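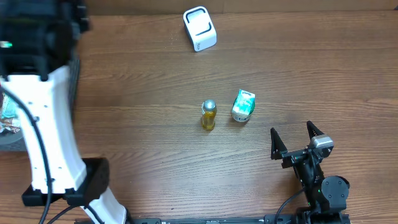
Saturday, the little bottle again

Came in at nine to find the heating off and the rota saying I had the two-arm table all day. The rota is written by someone who does not work Saturdays.

We are on the drinks set. Small bottle, small carton, pick up one, pick up the other, put both down somewhere else, go back to the start. The folder stood at 641 good runs when I sat down and the plan from Stunbridge wants another 100 by the end of July, all of them with the two things starting in different places. Different according to whom is not stated. I shuffle them about like a man losing at draughts and press the pedal.

The white arm is called Marty. The black one has no name, which seems unfair as it does most of the work. I drive both from the far side of the bench with a pair of handles, and after an hour my own hands start to feel like the copies. At lunch I caught myself lining up with a sandwich before closing on it.

The bottle is the easy one. It stands up, it has a nice silver cap, and it goes where it is put. What makes me mutter is the carton. Come at it square and it slides away from you, come at it from the corner and the fingers pinch it so that it swings round and looks at you. I have a method now, low and slow with a pause before the squeeze. The trouble is that the pause goes into the recording too. Last month we trained on a batch of mine and the arm learned to hover over every object for three seconds like somebody choosing a cake. Stunbridge asked if this was a fault in the motors. It was me, being careful, 200 times over. Well, I didn't count, but it felt like it.

So today I tried to be brisk. Brisk me knocked the bottle over on the second run and again on the fifth. I kept the fifth, as the rules say a knock is fine if you put it right within the same run, and I stood it back up with the black arm in one go and was so pleased that I forgot to stop recording. There is now a training example in which a robot does a perfect recovery and then nothing at all for a long while. I have marked it for trimming.

Stopped at two when Rusivow filled the disk. Rusivow is meant to warn you at nine tenths. It warned me at full, in red, with a chime. Moved the older files over to Nultex, which took most of an hour, and spent it writing labels. You have to type a sentence for every run saying what the arms did. By the end I had written "move the carton to the left of the bottle" so often that left had stopped being a word.

Got 3 short of what I wanted for the day and decided that I could live with it. Wiped the table, parked both arms, wrote a note on the rota asking about the heating.

Bought milk on the way home. Reached for it low and slow, with a pause before the squeeze. The woman behind me asked if I was all right.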